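Chapter 14
Sorting and Putting Away

Every home has a drawer that will not close. Open it and you will find a flat battery, a key to nothing, and a takeout menu from a place that is now a dentist. The drawer is what happens when a thing has no group to belong to, and most of this chapter is an attempt to keep that drawer small.

To sort is to choose a rule and then live with it. The rule may be what a thing is for, what it is made of, who uses it, or where it lives. Any of these will work until the first object comes along that fits two groups – or none. The Penton family, whose kitchen we will follow through this unit, sorted by use and were very pleased with themselves for an entire morning. Then they reached the toys.

By the end of the chapter you should be able to state a sorting rule in one sentence, apply it to a mixed pile, and say what you would do with the leftovers. "Put them in the drawer" will not receive credit.

Opening Problem: The Wrong Fruit

A plush banana has the color of a fruit, the peel of a fruit, and even a small oval sticker like the ones grocers use. It is also fuzzy. Under a rule based on looks it goes in the fruit bowl, where sooner or later a guest will bite it. Under a rule based on material it goes with the socks. Before reading on, write down where you would put it and the rule you used. 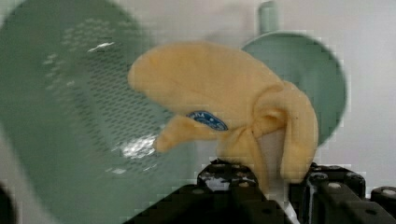 14.1 Choosing a Rule

A good rule can be used by someone who was not there when you made it. Test yours on a partner: hand over the pile, state the rule once, and say nothing more. Saying nothing is the hard part. Record each object your partner places differently from you, then rewrite the rule and trade roles.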